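Morrison Kitchen Manipulation Set – Data Card and Rules of Collection

Status: in force from 01/08/2021
Applies to: all stations at Plolham and Dadard

1. Scope

This card sets out how episodes are to be recorded, checked and released. It covers tabletop tasks at toy kitchen stations with a single arm. It does not cover mobile bases or any task in which a person shares the workspace. The current release holds 856 episodes, of which 92 are set aside for evaluation.

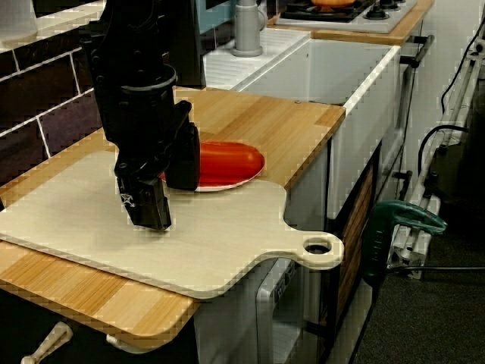
Regula Rainer
Data Standards Lead, Clemitz

2. Station rules

Operators must confirm that the emergency stop responds before the first episode of each session. Hands stay outside the reach of the arm while the motors are powered. Speed limits are set by the station lead and may not be changed during a session.

Objects come from the approved list only. Plates, bowls and toy food may be placed anywhere within reach, and the layout should vary between episodes. Damaged items are to be withdrawn and logged.

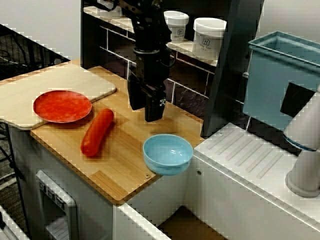 3. Labeling

Each episode carries one written instruction in plain English, entered before recording starts. Failed attempts are kept and marked as failed – they must not be deleted or relabeled. A second reader checks 100 episodes from each batch. If the reader disagrees with any label, the whole batch is returned.

4. Known limits

Lighting was not controlled across sites. Some 34 episodes from Dadard lack gripper force readings and are flagged in the index.

5. Changes

Requests for changes go in writing to Keir Menzies, release manager. The next review is due in November.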